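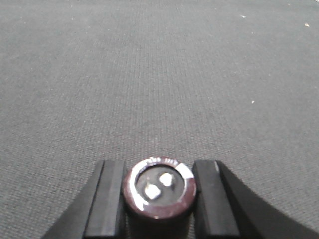 What do you do with an old capacitor once it's out of the amplifier?

Keep it in a labelled jar until the repair is finished and the owner has had a look, then take it to electronics recycling along with the dead boards.

Mechthild Kofler has plenty of those jars, lined up along the windowsill of the room at the back of her house where she has been mending radios and hi-fi gear since she gave up her shop. I had come to talk about electrolytic capacitors, the little (and sometimes not so little) cans that smooth out the power in nearly everything with a plug, and I stayed long enough for two pots of tea and most of a banana loaf.

"People want it to be the valves," she told me, pouring. "Valves are romantic, they glow. Then I open the thing up and it's the caps again, and they look at me as if I'd told them their favourite uncle had gout!"

She started at 20, at a bench at Steiner beside Luzius Marti, who taught her to read the sleeve before touching anything. Voltage, capacitance, temperature rating, and the stripe that marks the negative lead on most of them. She still says the numbers out loud as she goes, and her students have picked up the habit.

There are 9 of them this term, squeezed in on Saturday mornings. Cuiping Qian has been coming since March and brought along a Toltitz receiver that had belonged to her grandfather, with a hum you could hear from the hallway. "Mechthild made me draw the whole power supply before I was allowed to pick up the iron," Cuiping said. "I was cranky about it for a week. Then I put the new one in the right way round on my first go, and I forgave her."

The right way round matters a great deal, and Mechthild gets quite stern on the subject. A polarised electrolytic fitted backwards can heat up and vent, and a big one can hold a charge long after the plug has been pulled, so everybody learns to discharge it through a resistor and check it with the meter before their fingers go anywhere near.

I asked whether colour tells you anything, having always supposed there was some sort of code to it. "Only what colour the maker liked," she said, laughing. "I'm fond of the dark red ones myself, but I'd never choose a part for it. Well, I might, if the ratings were the same."

Her next job was already waiting under a tea towel, a Provora amplifier with a scratchy left channel, and she was keen to get the lid off before lunch.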